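作業ノート 2月ぶん その2
「職場の書類まわりキット」(通称・紙キット)試作と読み合わせ

夜7時すぎ、Rustsideの奥の机で書いています。前のページの続きです。忘れないうちに書いておきたいことが多いので、字がきたないのは許してください(あとで清書、と毎回書いて毎回していない)。

まず現状。紙キットは、小さいお店や会社が、LGBTQの従業員に関わる社内書類を自分たちで見直すための一式です。採用のときの応募用紙、緊急連絡先カード、慶弔休暇の申請書、名札とシフト表の名前欄、それから店長さん向けの手引き。立派な研修までは手が回らないけど書類くらいなら直せるよ、というお店がけっこうあるので、そこに渡せるものを作りたい!というのが始まりでした。

今回つくった応募用紙は3種類。

A版:性別欄をまるごと削除
B版:性別欄は残すが自由記述、「書かなくてもかまいません」の一文つき
C版:性別欄はなし、かわりに「職場で呼ばれたい名前」の欄を追加

私は作る前からC版推しだったので、できるだけ公平に書くつもりでいます。つもりですよ。

読み合わせの結果、A版はとにかく評判がいい。すっきりしているし、お店側も説明がいらない。気になったのは、用紙から消しただけだと面接の場で口頭で聞いてしまうお店が出そうだ、という指摘でした。たしかに、前のアンケートの自由記述にも「紙には欄がなかったのに、座ったとたんに聞かれた」という声がありました。これは用紙だけでは直らないので、手引きの「面接の前に」のページに一行足します。赤ペンで印をつけておいた。

B版は微妙。「書かなくてもかまいません」が小さすぎて読まれないし、大きくすると今度はそこばかり目立つ。空欄で出したら何か思われるんじゃないか、と心配になる人もいるはず。制服のサイズを知りたいから性別欄を残したい、というお店からの希望で作った版なんですが、それならサイズを聞けばいいのでは……と、その場で全員の意見がそろいました。というわけで「制服のサイズ(採用後にうかがいます)」を入社後の用紙のほうに移して、B版は保留。フォルダは残しておきます。

C版の名前欄は、これは私のひいき抜きでよかったと思います。ただ、欄の名前でかなりもめた。「通称名」は役所っぽい。「ニックネーム」は軽い。「希望する名前」は、希望しただけで叶わない感じがする(なるほど)。いまのところ「職場で使う名前」で仮置き。下に小さく「名札、シフト表、メールの表示に使います。給与や保険の手続きに戸籍上の名前が必要なときは、担当者だけが見る別の用紙でうかがいます」と入れました。長い!でも削ると意味が変わるので、字間を詰めるのはやめて、用紙の余白のほうを削って入れています。

名札のひな形もついでに直しました。これまでフルネーム前提だったのを、名字だけ、名前だけ、職場で使う名前、のどれでもおさまる幅に。フォントは変えていません。前に細い書体にしたら、レジの向こうから読めないとAsamoahの人たちに言われたので。

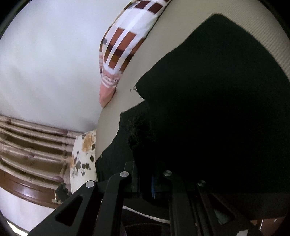
写真:Rustside作業室

さて、集計の話。

秋から集めていた聞き取りアンケートの回答が、やっとRovisに全部入りました。423件。紙で来たぶんを手で打ち込んだので肩がばきばきです。そのうち自由記述に何か書いてくれた人が117件。これ、想像していたよりずっと多くて、しかもみんな長い。一行で終わっている人のほうが少ないくらいで、読むのに二晩かかりました。途中でお茶をいれに立って、そのまま台所でぼんやりしてしまうような文章もあった。

内容の分類はまだ途中ですが、いまの時点のメモ。

・いちばん話が具体的なのは緊急連絡先カード。「続柄」の欄で手が止まる、という話が何度も出てくる。同性のパートナーを「友人」と書いた人、「同居人」と書いた人、けっきょく遠くの親の番号を書いた人。最後のは、倒れたときに実際いちばん早く来られる人に連絡がいかないわけで、お店にとっても困る話のはず。

・慶弔休暇。規則に「配偶者」としか書いていない。店長はいいよと言ってくれたけど、書類に書けないから有休を使った、という話。店長が代わったら白紙に戻るんじゃないかという不安も一緒に書いてありました。やさしい店長がいるうちに紙にしておきましょう、と手引きに入れたい。言い方は考える。

・シフト表。壁に貼るやつ。名札は変えてくれたのに、シフト表だけ古い名前のまま半年貼ってあった、というの。これは悪気というより、給与の名簿からそのまま印刷されるせいだと思う。どのファイルから印刷しているかを確認する項目を、チェック表に足すこと。

・ロッカーと更衣室。今回のキットの範囲外だけど、避けて通れない。次の回でちゃんと話す。

あと、うれしかったのも書いておく。「入った日に、名札がもうその名前でできていた。それだけで一日うきうきした」という回答がありました。名札一枚ですよ。打ち込みながらにやにやしてしまった。こういう話は手引きの最初のほうに置きたいけれど、回答をそのまま載せていいかは別の話なので、掲載の許可欄に丸がついているものだけ抜き出して、お店が特定されそうな部分は直してから本人に見てもらう、という手順にします。許可のないものは集計にだけ使う。Rovisのほうで許可の有無をタグにしました(緑が可、灰色が不可)。灰色のものを資料にコピペしないこと。自分に言っています。

Rovisについての愚痴を少し。性別や続柄の回答を取り込むと、空欄を勝手に「その他」に入れてくるんですよ。空欄は空欄です!書きたくなくて空けた人と、「その他」を選んだ人を一緒にされたら、この調査をした意味がない。取り込み設定の三段目にある「未入力を補完」を外せば直ります。外したうえで入れ直しました。前に取り込んだ秋のぶんも、念のため全部やり直し。次に触る人、ここの設定を見てから取り込んでください。

印刷の話。

手引きの試し刷りはMakholmに頼みました。50部。仕上がりはきれいだったんですが、緊急連絡先カードの紙がつるつるすぎて、ボールペンの字がこすれて伸びる。左ききの私の手は真っ黒になりました。データの問題ではなくて、こちらが紙の指定を空欄で出したのが原因。次は「筆記用、つやなし」と書く。カードだけの刷り直しなら、手引き本体はそのままで大丈夫とのことなので、その方向で。

表紙の色もひとこと。最初の案は全面の虹色で、私は好きだったんですが、配る先の従業員さんから「机の上に置いてあるだけで、誰のためにもらったのかと聞かれそう」という意見をもらいました。そうか、と思って、表紙は落ち着いた青一色、内側の扉に虹色の細い帯、という形に変えています。お店の窓に貼るステッカーは逆にどーんと派手なままでいきます。あれは通りから見えてなんぼ。

Asamoahでの試し置きについて。

いちばん最初に使ってくれることになったのがAsamoahさん。食料品と量り売りのお店で、入れ替わりの多い職場です。応募用紙はC版、緊急連絡先カードは新しい版を、今月の新しい人から使ってもらっています。すでに返ってきた感想を二つ。

一つ目。カードの「続柄」を「あなたとの関係(自由に書いてください)」に変えたら、昔からいる人たちも書き直したいと言い出したそうです。同性パートナーのいる人だけじゃなくて、お隣さんを書きたい人、元の配偶者を書きたい人、いろいろ。ああ、これはいい話を聞いた。手引きの説明文を「全員が書き直せる日を作る」という提案に変えます。ひとりだけ名乗り出て書き直すのはしんどいけど、みんなで一斉に書くなら紛れるし。

二つ目は宿題。「職場で使う名前」を後から変えたいとき、誰に言えばいいのかがどこにも書いていない。ほんとだ、書いてない!入るときのことばかり考えて、働いている途中の人のことが抜けていました。変更用の小さい用紙を作ります。理由の欄は作らない。変更日と、どこに反映してほしいか(名札、シフト表、メール、ロッカー)に丸をつけるだけ。半分の大きさの紙でおさまるはず。

それから、店長向けの手引きの文章をもう少しやわらかくしたい。読み返すと「してはいけません」が続くページがあって、自分で書いておきながら怒られている気分になりました。とくに、本人の了解なく他の人に話さない、という部分。ここはゆるめたくないので、禁止の一文はそのまま残して、すぐ下に「聞かれたときの返し方」を例で三つほど置こうと思います。「それは本人に聞いてね」だけだと、本人に聞きに行っちゃうんですよね、人は。「私からは話さないことにしてるんです」くらいがちょうどいいかな。声に出して試すと感じが違うので、次の読み合わせで全員でやってみましょう。

やること(順番は適当)

・手引き「面接の前に」に一行追加
・C版の欄名を決める(もう仮置きのままでもいい気もしている)
・変更用紙の下書き、理由欄なし
・チェック表にシフト表の印刷元を追加
・Makholmにカードだけ刷り直しの相談、紙の指定を忘れない
・自由記述の分類の続き、緑タグのぶんから
・返し方の例文を持ち寄り

分類は、できれば二人で同じ回答を別々に読んで突き合わせたいです。ひとりで読んでいると、自分の経験に近いものばかり重く見てしまう。手のあいている人、このページの余白に丸をつけておいてください。鉛筆は引き出しの手前に入れてあります。

追記、9時すこし前。慶弔休暇の申請書、「配偶者(パートナーを含む)」と書くか、「配偶者またはパートナー」と並べるかでまだ迷っています。私は後者。かっこの中に入れられるのって、ちょっと寂しくないですか。次のときに話させてください。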